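Can a machine do the corridors yet?
General chat > Cleaning and facilities
Started October 2020 - 398 views

casholm_nights
Our building manager has been quoted 2,420 for a Multport floor unit and wants my opinion. Has anyone had one on shared corridors? The rep says it "handles everyday litter".

CadiLlewellyn
Define litter. Dust, fine. Most of what I pick up is takeaway leftovers dumped by the skirting: a bowl, a bottle, a carrier bag, a bit of loose plastic wrap. 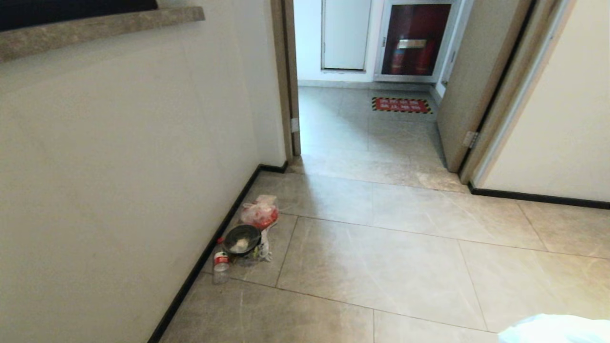 A person clears that in one go without thinking. You keep the bowl level, bag the lot and wipe the floor if you need to. I've yet to see a machine that does the first bit, let alone all of it. The floor units either steer round it or shove it along the wall.

ryu_fan60
Bit harsh. We've had a Simlow since April and the tiles have never looked better. It does 60 metres of hallway while I'm on the bins.

CadiLlewellyn
And who picks up before it goes out?

ryu_fan60
Well, me. Still saves me the mopping.

tin_bucket
There are arms on wheels that can grab a bottle. Watched a video of one and it was quite good.

CadiLlewellyn
One bottle, and I'd like to know how many goes it took. Show me one with thin plastic wrap, or a bowl with something still in it.

casholm_nights
Rep has just come back with 3,649 including the service plan, so it's gone up already. I'm going to ask for a week's trial on our worst landing - and no tidying up first.

ryu_fan60
Fair enough, but do try it on plain floor as well or you'll only learn half.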